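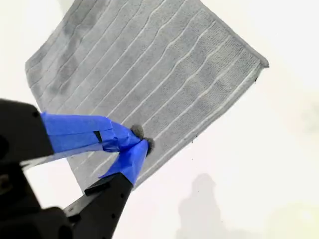
Troels Mikkelsen wrote in June that he had copied out psalms for years in ballpoint on lined paper and wanted to know if that counted as lettering, or if he would need to start over with a brush pen. It counts. Bring the ballpoint.

That question comes up in one form or another most months, so the answers to it and to the others are collected on this page.

Tostine Scripture Lettering: Frequently Asked Questions

What is scripture lettering?

It is writing out a Bible verse by hand, slowly, with attention to the shape of the letters. Some people add borders or leaves. Many don't. The finished page can go in a notebook, in a frame, or in an envelope to a friend who is having a hard week.

Do I need good handwriting?

No. Lettering is closer to drawing than to handwriting. You draw each letter a stroke at a time and lift the pen between strokes. People with messy handwriting often do well because they aren't tempted to rush.

When do you meet?

Tuesday evenings at 7:00, upstairs at the Jurčo Building, Room 307. The side door is open from 6:45. Take the elevator if you are carrying a lot. We finish at 8:30, and you can leave earlier if you need to.

How many people come?

The room seats 14. If you are bringing a friend, send a note ahead so we can save two chairs together. 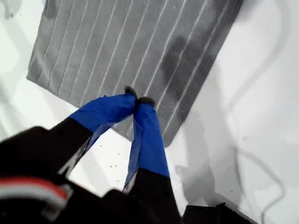 Gray ribbing and blue tape.

What should I bring to a first meeting?

A pencil, an eraser, a ruler and one pen you like. If you don't have a pen, there is a jar on the supply shelf. Bring a Bible or a verse already copied down. Phones are fine for looking up a verse, but please turn the sound off.

Which pens do you recommend?

For a first brush pen, get one with a small, firm tip. The Akov student pen is what most of us started on. Large soft tips look nice in videos and are hard to control. Black ink is enough for the first few months. Gray is useful later for shadows.

Which paper?

Smooth paper. Rough paper frays the tip of a brush pen, and the damage can't be undone. We buy Niren practice pads, which have 40 sheets, and share them. For a finished piece use heavier card stock. Regular printer paper is all right for pencil layouts.

Can I letter directly in my Bible?

Yes, if you are comfortable doing that. Test your pen first on a page at the back, such as the index or a map, and check the other side after a few minutes. Most Bible paper is thin and alcohol markers will go straight through it. Pencil and dry colored pencil are safe on nearly everything.
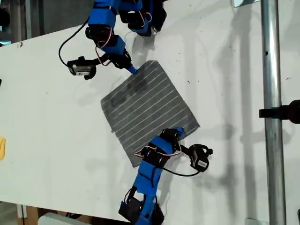
If you would prefer to keep your Bible clean, write the verse on a separate card and tuck it in at the passage. Cards smaller than the page won't bend at the corners.

How do I choose a verse?

Start short. "Be still, and know that I am God" fits on one card and repeats very few difficult letters. Psalm verses work well because they already divide into lines. Leave the long passages from Paul until you have some practice with spacing.

Does the translation matter?

Use whichever one you read. If you plan to sell your work or print copies, look up the permission terms at the front of that translation. Copying a verse for yourself or as a gift to one person is not something we have ever had a problem with.

I made a mistake in the last word. What now?

There are three usual fixes. Turn the error into part of a border, cover it with a strip of the same paper, or start again. Starting again is slower, but you will have the verse by heart by the second copy.

To avoid the problem, write the whole verse lightly in pencil first and read it aloud before you ink anything. Missing words are more common than misspelled ones.

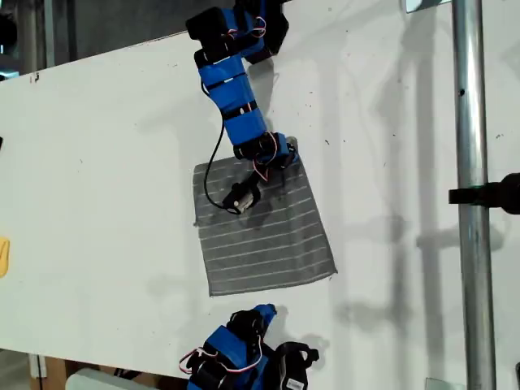 Reading it backward, one word at a time, also helps with spelling. Let the ink sit for at least 2 minutes before you erase the pencil lines. Longer if it is humid.

Is this a Bible study?

Not a formal one. We open with a short prayer and someone reads the verse for the evening. After that people work, and some talk. You don't have to letter the same verse as everyone else, and you don't have to share what you make.

Can children come?

Ages ten and up, with a parent. Younger children are welcome at the Saturday craft table downstairs.

What does it cost?

Nothing to attend. There is a coffee can by the door for paper and ink if you would like to put something in.

I can't come in the evening. Can I follow along at home?

Yes. The verse and the practice alphabet are on the notice board outside 307, and we will mail you a copy if you send a stamped envelope. Please write your return address clearly. Plain printing is fine.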